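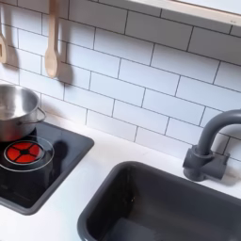
Suddale Neighbors Help Board
Category: Small business, permits and town rules

Can the town make me pull my patio tables when the lot next door gets to keep theirs?

Hello everybody, and thank you in advance for reading all of this, because I know I go on. My husband and I have the Marino, the little lunch place on the corner across from the feed store. We've had it seven years. Back in the spring, when the dining room was closed, the town gave us a temporary permit for tables on the sidewalk and in two of our own parking spaces. We bought umbrellas, we painted the planters, my sister sewed the covers for the benches, and people were so kind about it. It kept us going.

Now we've had a letter from the town clerk's office telling us outdoor seating is suspended under the new order and we have to clear everything. All right. I don't love it, but I can read a letter. Then the very next morning a big white tent went up in the lot right beside ours, with long tables and folding chairs, and it's a catering setup for the crew shooting a commercial over at the old Jerura building. They eat there twice a day! I could pass them the salt from my door.

I'm not angry at the crew, they're nice kids and some of them come in for coffee. But I'd like to understand how this works. Is it a different permit? Is there somebody I can ask for the same one? And do I really have to pay the fine if I leave the tables out through the weekend, which is when we make our rent? 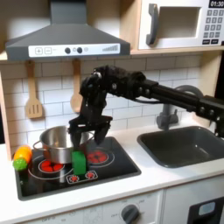 I should add that I called the clerk twice and got a recording both times. I also wrote to our council member and got back a very polite form letter thanking me for my interest in parks. The letter we got gives a fine of $245 for each day the tables are out, and I'd rather not find out the hard way whether they mean it.

Thank you all, and come see us for takeout, we're open till 8.

Angeliki Chrysikopoulos 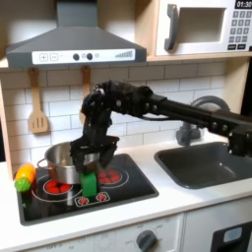 Posted by Traian Costache, member, 2020-08-02

Hi Angeliki, I'm so sorry, your patio was a real bright spot this year and my wife and I had our anniversary lunch out there. I'm not a lawyer, but I sat on the zoning board in another town for a long time and I can tell you how this kind of thing usually gets sorted on paper.

Your tables are almost certainly on what they call an encroachment permit for the sidewalk part, plus a temporary use permit for the parking spaces. Both of those are for serving the public, so when an order comes down that says no outdoor dining at restaurants, they fall right under it. The crew next door will be on a filming permit, and their meals are treated as a workplace break area. It isn't open to the public and no one is buying anything. You and I can look at the two setups and see people eating under canvas, but the paperwork sees two different animals. I don't say that makes it fair. I think it's a pretty poor way to write an order, and I'd tell the council so.

As for what you can do, first read the letter again and find the paragraph on appeals. There is nearly always one, and there is nearly always a deadline, and the deadline is shorter than you'd like. Put your appeal in writing even if it's only half a page, and take it to the counter in person and have them stamp a copy for you. A phone message doesn't count for anything later on.

Second, ask whether the order covers takeout customers who happen to sit down. In some places you can leave benches out as long as you don't serve at them. In other places you can't have so much as a stool. Please get that answer in an email before you act on it.

And please don't leave the tables out over the weekend. Two days of fines is bad enough, but a violation on file can come back to bite you in January when your regular license is up for renewal. I've seen that happen to good people.

If you'd like someone to look over your letter before you take it in, send me a message here and I'd be glad to.

Posted by Petrică Ghiță, member

Leave them out. What are they going to do, tow the umbrellas? I counted over 70 people in that tent at lunch. Rules for some and not for others, same as always in this town.

Posted by Tudor Sârbu, member

Angeliki, we have the Pastis, down by the bridge, and we got the same letter, so you're in good company, for whatever that's worth! Traian is right about the counter. I went over in person and the lady there was very patient with me, and she gave me the appeal form, which is one page, front and back. You need your permit number and a sketch of the seating, and mine was drawn on the back of a menu and she took it.

She also told me the public comment part of the council meeting is by phone now and you have to sign up ahead of time with the clerk. I've put my name down. If a few of us say the same thing one after another, maybe it gets through a little better than one person alone, so do sign up if you can stand it.

One more thing that may help with the rent. The caterer for that crew was short on desserts last week and asked me if I could fill in. I can't, my oven is on its last legs, but I told them your walnut cake is the best in Suddale and they ought to knock on your door. I hope you don't mind. If they haven't come by yet, go over and ask for whoever runs the kitchen truck.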